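The folding cell at Tonano cost a great deal of money, and the part of it I think about most is a cable. It wants to be loose enough for the wrist to turn and tight enough not to sweep the trousers off the table. Between those two wishes lies my working week.
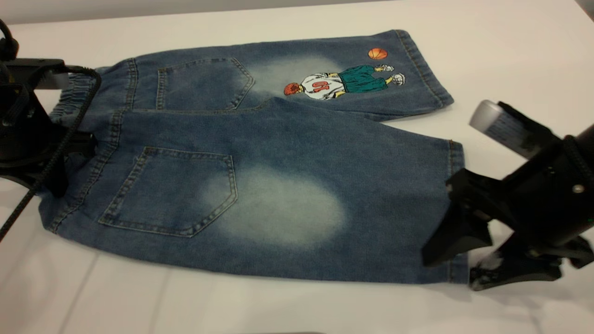 Denim shorts on the Tonano table, an arm at each end.

The Rernora handbook gives 100 pages to software and 2 to cleaning fingertips. I'd swap them. Lint is patient, and denim is mostly lint with ambitions. Wipe the tips every 20 minutes and the cell behaves like the brochure. Skip it and you are running a very expensive way to crumple shorts.

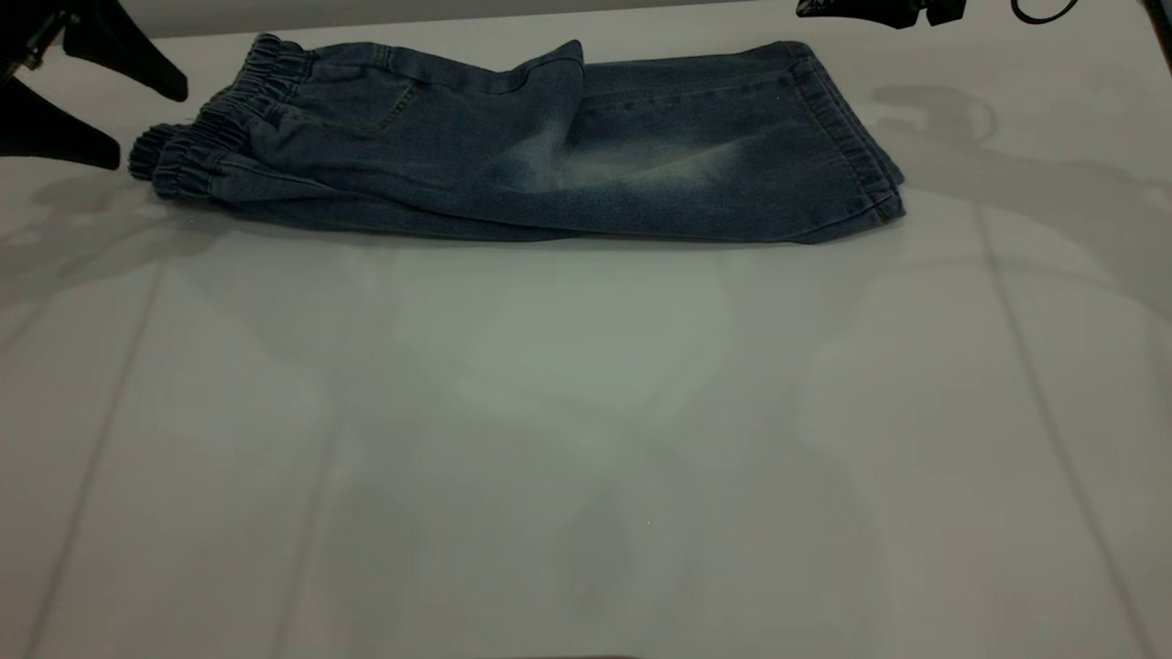
Elasticated jeans folded lengthwise, near the back of the table.

Elastic is the other thing. A flat waistband is a courtesy; a gathered one is an argument, and the grip settings that win it will lose the next one. My colleagues at Saavedra keep a notebook of settings per garment, in pencil - I used to find this quaint. After some 2,000 folds in October I bought a pencil.

So before anybody orders a third arm, could we have a decent cable clip?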